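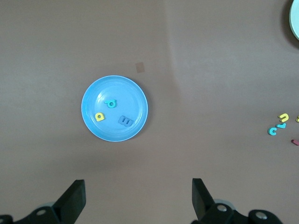 Gritia Table Cover, Brown

The Gritia table cover is made for families, playgroups and small classrooms where one table must do many jobs in a day. It protects the surface from paint, glue, crayons and breakfast, and it stays flat without clips.

Size: 180 x 120 cm
Thickness: 2 mm
Weight: 550 g per square metre
Colours: brown, grey, olive
Edges: cut straight, not hemmed

The cover comes rolled on a cardboard tube. Please open it the evening before you want to use it, with the back side facing up, and leave it in a warm room. A light fold line may stay for some days. It has no influence on the protection.

Cleaning

Wipe with a soft cloth and dish soap. For felt pen, we recommend the Fimus cleaning paste, in a small amount, and rinse after. Do not put the cover in the washing machine or the dryer. It can be washed by hand at 30 degrees. Do not iron it, also not through a towel.

Hot dishes should stand on a trivet. Marks from heat cannot be removed and they are not part of the warranty.

Cutting to size

You can cut the cover with normal household scissors. Draw the line on the back with a pencil. For round tables we can cut it for you; write the diameter in the order notes and allow two more working days. Covers which are cut to measure cannot be returned.

Warranty: 18 months from delivery.

Customer comments

"The colour is a bit darker than I expected but it matches our floor. My kids have used it all winter and the table under it is still like new." Shona Sheehan

"Good cover. I would like a longer one for our centre, please." Kane Ngata

Also in this range: Gritia bench cover, Gritia floor mat, Vavia tray liners (pack of six).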